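Open day at Nirnside, 22 May 2018

I nearly didn't go. It's 50 miles to Nirnside and the forecast was grim, but Widmer were opening up their robotics lab to anyone who fancied a look, and I've been nosy about that building ever since I used to cycle past it from Zorncombe. So glad I went!

I'd pictured big arms behind glass, clanking away. What we got (after a very decent cup of tea) was a darkened room, a row of screens and a chap called Brodie Ruddock, who talked at top speed and clearly loves his job. His team teach their gripper to tidy up, and most of the practice happens in simulation, on cluttered kitchen-type surfaces where everything from the shopping to the worktop is made of pixels. The view is from just behind the fingers, so you feel as if it's your own hand going in. I found myself leaning forward in my seat.

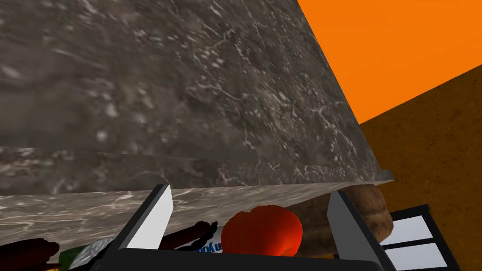
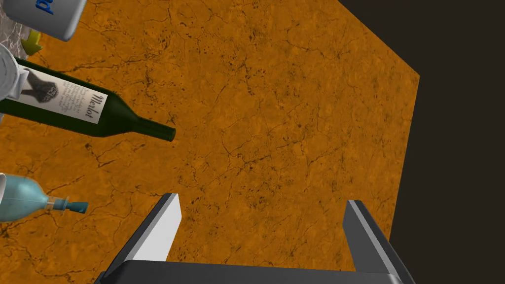
I loved the wine bottle. Glass is a good test, Brodie told us, as it's smooth and round and you've got to choose where to take hold: by the body or by the neck? He's a neck man. The tomato worried me far more, with the bread tucked in behind it and a great slab of marble over the top. How do you get two stiff fingers in there and out again without bashing something? I asked, and the answer was mostly "slowly", followed by a long and rather wonderful detour about friction that I only half followed.

Dong-geon Cha wasn't having all of it, though, and said from the row behind that a simulated tomato never bruises, so how would the robot ever learn to be gentle? Brodie looked delighted. They can put a limit on the squeezing force, he said, and count a try as failed if it goes over, but he agreed that a real tomato will still tell you things the computer can't. They carried on arguing about it through most of the coffee break, and I stood there with a biscuit, listening to every word.

I came home with a Veltlow tote bag and a head full of questions. There's another open day in February and I've already put my name down.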